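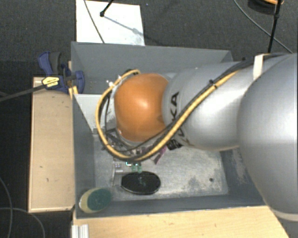 Student Robotics Papers
April
Jasmina Obradović, Tuấn Hoàng, Khoa Kim, Eulalia Mansilla, Khang Mai

Search papers, authors, keywords Go Advanced search

4. Experimental Setup and Procedure

4.1 Workcell

All trials were run in the Birkodon teaching cell, which is shared between the manipulation course and the student picking team. The cell consists of a KUKA arm with a gripper at the wrist, an open gray bin, and a fixed camera mounted outside the working area of the arm (Figure 1). The bin is bordered by light wood surfaces and held in position with a clamp at one corner. Cabling for the wrist hardware is routed along the outside of the arm and secured with a strap and a tie.

Figure 1. Fixed-camera view of the workcell with the arm over the bin.

External cable routing limits the usable range of the last wrist joint. In preliminary runs the cable loop at the wrist tightened when the tool was rotated past the planned limit, and the controller stopped on a torque fault. We therefore restricted wrist rotation in software and excluded any grasp candidate that required a larger angle. This restriction affects mainly long objects lying parallel to the far wall of the bin.

4.2 Division of work

The project was carried out by 4 students under the supervision of the first author. Hoàng and Kim wrote the motion and grasp selection code. Mansilla was responsible for camera calibration and the trial log. Mai prepared the object sets and acted as cell operator, with one hand on the enable switch whenever the arm was powered. Roles were fixed for the full project so that operator technique would not vary between conditions.

4.3 Object sets

Objects were drawn from the course collection, which contains household items of differing stiffness, shape and surface finish. The collection was divided into 18 sets of 8 objects each. No object appears twice in the same set, but objects recur across sets. Dark and glossy items were included deliberately. They return weak or inconsistent depth values against the bin floor, and the earlier Trirnolen planner was known to skip them.

Before each run, the operator placed the objects from a printed layout. Layouts specify position to the nearest grid cell and one of several orientations. Items placed in a corner or against a wall are marked separately in the log, as these positions reduce the finger clearance available on at least one side.

4.4 Grasp selection

Two planners were compared. The baseline, Trirnolen, was inherited from the previous class. It segments the color image, fits a bounding rectangle to each region, and closes the gripper across the short side. The second planner, Tirkell, was written for this project. It scores candidates on three terms: local depth contrast, distance from the bin walls, and the change in wrist angle needed to reach the grasp. Weights were set by hand on two practice layouts that do not appear in the results.

Both planners use the same approach motion and the same closing force. If the inverse kinematics solver returns no solution, the next candidate is taken. After three consecutive failures on a layout the run is ended and the remaining objects are scored as not attempted.

4.5 Trial protocol and logging

A trial is a single grasp attempt. It is scored as a success if the object is lifted clear of the bin rim and held for the full dwell period. A grasp that lifts two objects is scored as a failure, even if both are held. Contact between the gripper and a bin wall is logged as a separate event and does not by itself change the score.

In total, 1,515 trials were recorded across both planners. Trials interrupted by the enable switch were repeated from the same layout and are not included in this number. Logs were written by Steyn, the course data recorder, which stores joint positions, gripper state and one camera image at the start of each attempt. The bin position was checked against a reference image at the beginning of every session. When the offset exceeded the calibration tolerance, the bin was reset and the calibration routine was repeated before any trials were run.

Related papers
Wall Contact Detection from Joint Torque in a Teaching Cell
Calibrating a Fixed Overhead Camera with Student-Built Targets
Steyn: A Data Recorder for Manipulation Courses
Layout Sheets for Repeatable Bin Picking Trials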